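Prener 813 Stone Care Kit: Review

Updated 8th October

Most stone sealers sold for home use are plain bottles with a line of small print on the back. The Prener 813 is a kit. The box holds a bottle of cleaner, a bottle of sealer, two cloths, a foam pad with a handle, and a folded sheet of directions. It costs $18 at Hutport and a little more in the smaller hardware stores, where it tends to be shelved with the grout products.

I used it on a brown marble counter and on a slab of the same stone left over from the install. The leftover slab is useful for this kind of test. You can put oil and red wine on it and leave them overnight without caring what happens.

The cleaner

The cleaner goes on first. It is thin, clear, and close to odorless, and it comes in a trigger bottle that sprays a wide mist. The directions say to spray, wait, and wipe. On the counter it took off the dull film that builds up from dish soap. It did less for a ring of dried cooking oil near the stove, which needed three passes and some pressure.

It does not foam, so it is easy to miss a patch. I worked in strips from the wall outward and looked along the surface at a low angle before moving on. If your kitchen has one ceiling light and nothing under the upper cabinets, bring in a lamp.

Overspray is a small problem. The mist reached the cabinet fronts below the counter edge. On painted doors it left faint spots that came off with a damp rag, but I would rather have had a narrower nozzle. The Fatton cleaner, which I have used for years, has one that twists from spray to stream. 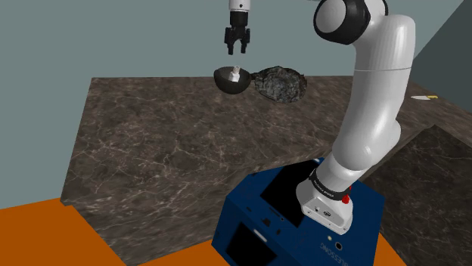 Dark blue cabinet, with the white arm on top.

The sealer

This is the part you are paying for. The sealer is a penetrating type, which means it soaks into the stone and does not leave a coat on top. It will not make a honed counter glossy. It also will not stop etching, the pale marks that lemon juice and vinegar leave on marble. The Prener box does say this, though in smaller type than the word "protects."

You pour a little onto the stone, spread it with the foam pad, let it sit, and wipe off what is left before it dries. The pad is the best item in the kit. It has a stiff back and a beveled front edge that gets right up to the backsplash, and it held together through both coats. Rinse it in warm water and it can go back in the box.

The timing takes some attention. Leave the sealer too long and it dries to a sticky haze, worst along the veins on my slab. I got rid of the haze by putting down a bit of fresh sealer, rubbing, and wiping again right away. The directions mention this fix on the last panel, after the warranty text. It should be next to the step where people will need it.

The smell is mild for a sealer but it does hang around. I kept a window open until bedtime and could still pick it up the next morning when I came downstairs. The counter can be used lightly after six hours, according to the sheet, and fully after a day. I waited the full day.

Stain test

I marked off two halves of the leftover slab with painter's tape and treated one half. Then I put olive oil, red wine, and cold coffee on each side and left them under upturned jar lids overnight.

On the untreated half the oil left a dark spot that is still there. The coffee left a light ring. The wine mark faded after washing but can be found if you know where to look. On the treated half the oil wiped off clean and so did the coffee. The wine left a dull patch, and I think that is etching from the acid and not a stain. No sealer in this price range would have prevented it.

I ran the same test on the Fatton sealer in September. Results were close. Fatton did slightly worse with oil and the same with everything else.

Daily use

Water beads on the treated counter and can be wiped up without leaving a shadow. Crumbs and flour come off with a dry cloth, as they did before. Heavy stoneware still needs to be lifted and not dragged, sealed or not, especially anything with an unglazed foot.

Dark brown marble with pale veins hides a lot. It is worth running the water test in more than one spot, including a stretch of the lighter veining if you have it. Put down a spoonful of water, leave it while you do something else, and see whether the stone has darkened when you wipe it away. If it has, seal again.

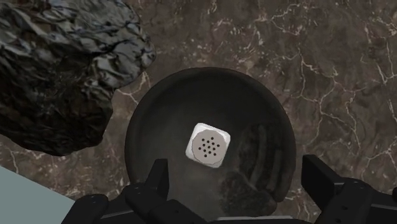 One reader wrote in to disagree with the yearly schedule on the Prener sheet: I've had marble for a long time and I go by the water test only. Some parts of my counter want sealer twice a year and the end by the door has gone years without it. Sealing stone that doesn't need it just leaves you with haze to scrub off.

I agree with that. The sheet says once a year for everything, and it would be more useful if it separated marble from granite. Much polished granite takes in very little and may not need the kit at all.

Compared with Kombo

Kombo sells a wipe-on sealer in a tub of pre-soaked cloths. It is faster and there is nothing to pour. It is also hard to get an even amount down, and the cloths toward the bottom of my tub were much wetter than the ones at the top. For a bathroom shelf or a small table it would be fine. For a full counter I would take the Prener.

What I would change

A narrower nozzle on the cleaner. The haze fix moved to the front of the sheet. A third cloth, as both of mine were soaked by the end of the first coat and I finished with an old T-shirt. The cap on the sealer bottle also drips down the side after pouring, so set it on a plate.

Refills are sold separately, but Hutport had only the cleaner when I checked. If you already own a decent pad and cloths, look for the sealer bottle by itself before buying the whole box. For a first-time sealing job on marble, I would buy the kit again at this price.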